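Wipe-clean tablecloth won't lie flat after storage (folds, creases and a wavy side)

September
Posted by the household linens desk, Rendmont Hire and Home

Status: open, waiting on customer

What was reported

A customer wrote to us about a green-and-white check tablecloth from the Virivska range, bought in spring for a long kitchen table and put away over the summer in a drawer with rather a lot of other things on top of it. She got it out again for a family lunch and found that it would not settle. One long fold kept standing up across the cloth, the checks on one side went wavy however she pulled them, and there was a little patch of fine creases that she could feel with a fingertip. She had already tried smoothing it with her hands and leaving it overnight under a fruit bowl, which helped under the fruit bowl and nowhere else.

She was very nice about it, and said she would be sorry to send it back, as it is the only cloth she has found that suits the kitchen curtains. So we have taken our time over this one, and I have written it out more fully than I usually would in case it is useful to anybody else who keeps theirs in a drawer.

First reply, morning

We asked which way the cloth had been folded and whether it had been near a radiator or a hot pipe. It had been folded in half and then in half again, and the drawer is on an outside wall, so no heat to speak of. We asked her to look at the label as well. It says to wipe with a damp cloth and not to iron, and I repeated that in the reply, in capitals I am afraid. An iron straight on to a coated cloth will mark it for good, and we do get those sent to us from time to time.

What we suggested

Take everything off the table, then shake the cloth out and put it back with the middle square over the middle of the table. It is tempting to start from one corner and work along, but that pushes all the slack to the far side, and then the squares bunch up into narrow curved columns and you end up chasing them round the table for the rest of the afternoon.

Leave it for 20 minutes in a warm room before you touch it again. The coating is stiff when it is cold and a good deal more willing once it has had a chance to warm through.

Smooth outwards from the middle with the flat of your hand, towards one long side and then the other. Watch the checks as you go. Where the squares look square, the cloth is lying as it should, and where they lean over into diamonds it is being pulled askew or lifted by something, so go back a little way and let it loose before you carry on.

If the big fold still stands up, turn the cloth face down, lay a dry tea towel over the fold and warm it with a hairdryer on the low setting, keeping the dryer moving all the time. Turn it back over and weigh the fold down with a couple of heavy books until it has cooled.

Second reply, after lunch

The customer had done all of this apart from the hairdryer, which was upstairs. The middle had come good. The fold, the wavy side and the creases had not, and we agreed to compare notes against a sample cloth of our own before going any further.

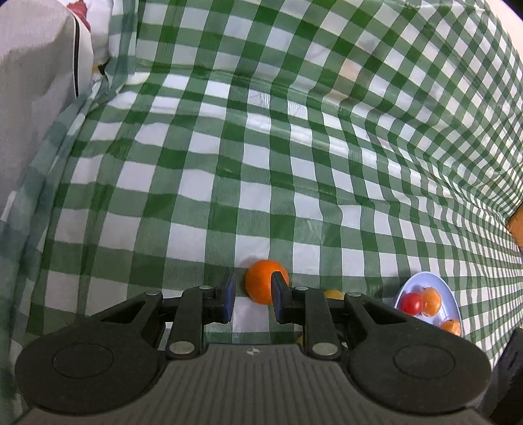 Green-and-white check cloth with the long fold still standing, fine creases on the white squares just below it and the checks bending in towards the right.

Notes from the desk

The shine running along the fold is the light catching the raised part, and I would not take it on its own as a sign of wear. Fine scratchy creases are harder to judge by eye. Run a fingernail across them very gently – if nothing catches, we would treat them as storage creases and give them a week or so of ordinary use before worrying. If the nail does catch, the coating may have cracked, and we would rather replace the cloth than have crumbs and tea working their way in.

For putting away next time, please roll it. A cardboard tube from wrapping paper does very well, patterned side outwards, with a loose ribbon round it and nothing heavy on top. The Lirer cloths are thinner and will forgive a fold or two, but the Virivska ones like to be rolled.

Next step: customer to try the hairdryer and the fingernail and write back to us. Ticket stays open until we hear.

Related tickets

Lirer round tablecloth: hem curling after wiping down
Virivska check cloth: can it be cut to fit a smaller table?
Yousafzai table runner: colour come off on a damp cloth
Tablecloth clips too tight for a thick table top
Rendmont storage tubes: back in stock?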